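Forum Golimard > Jouets en bois et dînettes > Entretien, tri et rangement

Sujet : Fond noir pour trier les petits jouets, vous validez ?
943 vues

pomme_de_bois
Messages : 2926
Bonjour à toutes et à tous !
Je reviens avec ma marotte du moment : le tri sur fond noir. J'ai récupéré un gros lot de dînette à la bourse de Lencombe, mélangé avec des boîtes, des bouts de fruits à découper, des couvercles sans boîte et des petits accessoires que je n'arrive pas à identifier. J'ai d'abord tout versé sur la table de la cuisine (bois clair) et au bout d'un quart d'heure je n'y voyais plus rien, le bois naturel se perdait complètement. Alors j'ai tendu un vieux drap noir sur un plateau et là, quel bonheur ! Les couleurs sautent aux yeux, on repère les éclats de peinture, les roses pâles ne font plus gris, et même les tranches d'orange ont l'air neuves.
Est-ce que d'autres font comme ça ? Et vous prenez quoi comme surface ?

tilapin
Messages : 90
Moi je fais ça sur une nappe blanche depuis toujours et je ne changerais pour rien au monde. Sur du noir on perd toutes les pièces foncées, les roues, les poêles, les petits boutons. J'ai essayé une fois, j'ai retrouvé un couvercle de casserole noir le lendemain en pliant le tissu.

pomme_de_bois
Pas faux pour les pièces foncées, je les sors du tas en premier et je les mets dans un saladier. Mais pour tout ce qui est pastel, le blanc me les mange ! Ma petite caisse rose pâle, sur la nappe de ma mère, elle disparaît.

cabanon59
+1 pour le noir, et je rajoute un point qui change la vie : LE REBORD. Mon plateau a un petit rebord sur tout le tour et plus rien ne part sous le canapé. Les tranches de fruits en bois, ça roule, ça glisse, et les demi-œufs n'en parlons pas.
Je trie par famille : fruits et légumes, boîtes, vaisselle, et un coin « mystère » pour ce que je ne reconnais pas. Le coin mystère est de loin mon préféré !

ficelle&co
Attention au tissu quand même. Le velours noir est magnifique mais il attrape toutes les peluches et la sciure, et la moindre pièce un peu rugueuse en ressort avec une moustache. Je préfère une surface lisse qu'on essuie d'un coup d'éponge. Le tissu, je le garde pour les côtés quand je veux couper les reflets de la fenêtre.

tilapin
Des tissus sur les côtés pour trier des carottes en bois, on va loin là 😄

ficelle&co
Je l'assume totalement ! Le vernis brillant, avec une fenêtre en face, c'est une tache blanche et rien d'autre. Avec du sombre autour on voit la vraie teinte. J'ai revendu deux fruits « rouges » qui étaient orange foncé, l'acheteuse me l'a signalé gentiment mais j'avais honte.

dinette_du_lundi
Petite question de débutante : vous nettoyez avant ou après le tri ? J'ai quelques pièces de chez Dikow, non vernies je pense, et j'ai peur de les abîmer.

cabanon59
Après ! Déjà tu ne laves pas ce que tu vas donner. Pour le bois brut, chiffon à peine humide, jamais de trempage, et tu laisses sécher à plat. Pour les pièces peintes, une goutte de savon noir et un rinçage rapide au chiffon. Les velcros des fruits à découper, je les brosse avec une vieille brosse à dents, c'est incroyable ce qui en sort.

pomme_de_bois
Pareil que cabanon59. Et garde les chutes de velcro, j'en recolle à chaque lot. Sur celui-ci j'ai déjà refait 15 fruits et il m'en reste presque autant.

dinette_du_lundi
Merci !! Je m'y mets ce soir. Et pour les boîtes en bois avec une fente devant, c'est une tirelire ou un jeu de formes ? J'en ai une et pas de couvercle.

tilapin
Regarde le fond. S'il y a une trappe ou un bouchon, tirelire. Sinon ça peut être une boîte aux lettres, on en voit beaucoup dans les lots, et en général les lettres ont disparu depuis longtemps. Tu peux en refaire en carton épais, les enfants n'y voient que du feu.

cabanon59
Ou un grille-pain ! J'ai gardé une « tirelire » pendant des mois avant de tomber sur les tartines au fond d'un autre carton.

dinette_du_lundi
Un grille-pain, mais oui... la fente serait dessus alors. La mienne est devant. Boîte aux lettres, je prends !

tilapin
Bon, je suis bon joueur, j'ai refait un essai sur du noir hier soir avec les pastels uniquement. C'est vrai que c'est plus lisible. Je garde ma nappe blanche pour le reste et je ne céderai pas davantage.

pomme_de_bois
Hourra ! Une demi-victoire, ça me va très bien.
Pour celles et ceux qui veulent se lancer, la boutique Lã fait des coupons de coton noir mat, bien opaques, ça ne peluche presque pas. Côté méthode, je pose tout vers le milieu du plateau et je laisse les bords libres pour étaler au fur et à mesure. Les boîtes debout vers le fond, les petites pièces plates devant ou à côté, comme ça rien ne se cache derrière rien. Sur fond noir, le rose pâle et l'orange se voient de l'autre bout de la pièce, c'est un régal !
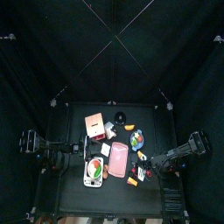

Prochaine étape chez moi : les couvercles. J'en ai tout un sac et je compte bien leur retrouver à chacun une boîte, alors si vous avez des orphelines rondes, faites-moi signe en MP !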